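Vimard handheld gripper kit: progress report to Sustora
October 17, 2024

Summary

The review of the Vimard two-hand kit is on schedule. We have now recorded 3138 usable demonstrations, of which 600 were added in September. Spending is within the agreed budget and we are not asking for any change to it.

Work since the last report

Both rented pairs have been in use throughout the period. One pair came back from Hordiienko with new finger pads fitted, and the jaws on that pair now close evenly. The older pair still has some play in the left hand. We have kept it in service for simple picking tasks and logged it as a fault.

Training a new operator takes one morning. The supplier's printed guide is short and covers charging and calibration well, but it says very little about working with two hands at once. We have written two extra pages and sent them to Vimard for comment — no reply so far.

Uploads go through Konatus. We lost 50 recordings to a failed transfer early in the period and have repeated them. Files are now kept on the local drive until the upload has been checked.

Cloth handling 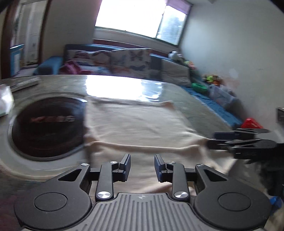

Cloth tasks remain the slowest part of the plan and the main reason for choosing a two-hand kit. They are done in ordinary homes, on whatever furniture is there. On a glossy grey table like this one, with a bright window behind the sofa, the glare covers much of the far half of the top, and we want to know how well the tracking copes with that. One gripper pinches a corner of the beige cloth and the near edge lifts into a ridge. Rejected takes are kept in a separate folder so that Vimard can look at them.

Next period

We plan 200 more cloth demonstrations, with both hands used in every one. The older pair will go to Hordiienko for repair once the first pair has been checked. A decision on whether to buy or keep renting will be in the next report, together with the supplier's quote.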